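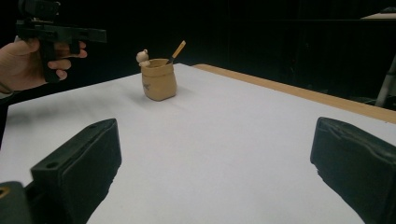
What happens to a compostable cup after you throw it away?

Mostly it goes to the landfill with everything else, unless it lands in the right bin, in the right town, on a truck headed to a site that is willing to take it.

I've been grumpy about this for a couple of years, and I should say up front that I am the kind of person these cups are made for. I bring bags to the store. I have a bucket of potato peels under the sink. When my coffee comes in something brown with a leaf on it, I feel a small glow, and the glow is what I want to complain about.

Gisia, the coffee place near my office, changed all its cups and lids over in May. There was a sign at the register with a lot of green on it. The sign said the new cups would "return to the earth." I asked the guy making my drink how they would get there, and he pointed at the trash can. To be fair to him, he was busy and I was being that customer. But he was right. There was one trash can, with one black bag in it, and it went out to the same dumpster as before.

The word on the cup

"Compostable" describes something that can happen under certain conditions. It needs steady heat, moisture, air, and something turning the pile. A commercial site can do that. The heap behind my garage can't, and I have the proof, because I buried a compostable fork in it two summers ago and I could still eat a salad with that fork today.

A buried landfill gives you even less. It is packed tight, with very little air, and what breaks down there tends to give off methane while it's doing it. So the cup that was sold to me as the good one may sit there doing nothing, or may rot in a way we'd prefer it didn't. Which of those is better, I really couldn't tell you. I don't see either one on the sign.

Then there's the color. I would love to know when we all agreed that tan means clean living. A white cup with a plastic lining looks like trash, and a tan cup with a plastic lining looks like a farmers market. I have peeled a few apart at my desk and found a thin, shiny film inside. Some of those films are plant-based and some aren't, and I can't tell which from looking, and I doubt the person sorting a moving belt of garbage can either.
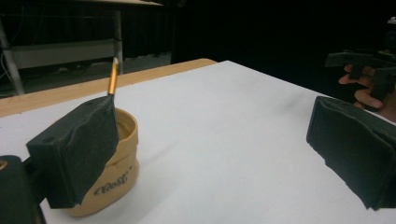 What the hauler says

I called Rarnance, the company that picks up food scraps on my side of town. Marion Urquhart answers the phone for their commercial accounts, and she was more patient with me than I deserved. Rarnance will take scraps, yard waste, and plain uncoated paper. They will not take cups, lids, forks, or clear clamshells, whatever is printed on them. They used to. Then the farm that buys the finished compost started sending loads back, full of bits of lid.

"People see the leaf and they throw it in," she told me. "Then they see a different leaf on a chip bag and throw that in too."

She had one number handy, from the month they finally quit: 1,218 pounds of cups and lids pulled out by hand, and all of it trucked to the dump. That is compostable packaging, carefully put in the compost bin by people who cared, getting an extra truck ride on its way to the landfill.

I know that is one hauler. There are towns where this works, and I've been to one. My cousin Heriberto Olvera lives in Jekel, where the site is set up for it and the lunch places all buy from the same short list of approved stuff. He pays 23 dollars a month for pickup and thinks it's a bargain. Good for Jekel. What they have there is a system, and the cup is the least interesting part of it. You could hand everybody in my town the same cup and get nothing.

The part where I get yelled at

When I said some of this at a neighborhood meeting, Yolotzin Ventura, who runs a lunch counter and has thought about it a lot more than I have, told me I was letting the perfect be the enemy of the good. Her case went like this. The cups are made from plants and not oil. Buying them builds a market. When the composting sites come, and they will, the cups will be ready for them.

I've turned this over and I still don't buy it, though I buy more of it than I did that night. The plant part is worth something. Growing and shipping the plants costs something too, and I have never seen those two numbers printed side by side on a cup. As for the sites coming later, maybe. We were told the same thing about soft plastic bags, and I have a closet with a bag of bags in it, waiting.

What bothers me most is who pays. Yolotzin showed me an invoice: 238 dollars for a delivery of bowls and lids, well above what she used to spend on the old ones. She eats that cost or her customers do. Put the same money into a shelf of ordinary washable bowls for people eating in, and she would be done buying bowls for a good long while. She says she has no room for a dishwasher. I believe her. Plenty of bigger places have the room, though, and they still serve me soup at a table in something I'm supposed to throw out. 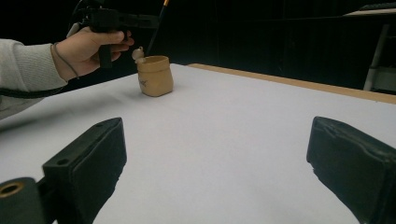
Gray knit sleeve, white tabletop.

So what would I like? Pretty boring things. I'd like it to be against the rules to print "compostable" on anything sold in a town that won't compost it, or at least to make them print the rest of the sentence. I'd like the mug to be the default when I say "for here," and to have to ask for the throwaway one. I'd like Gisia to take down the sign, or get a second bin and a hauler to go with it.

And I'd like to stop feeling good about it at the register. I still get the coffee, by the way. I had one this morning, in the tan cup, with the lid, and I carried it back to the office and dropped it in the trash under my desk, on top of yesterday's.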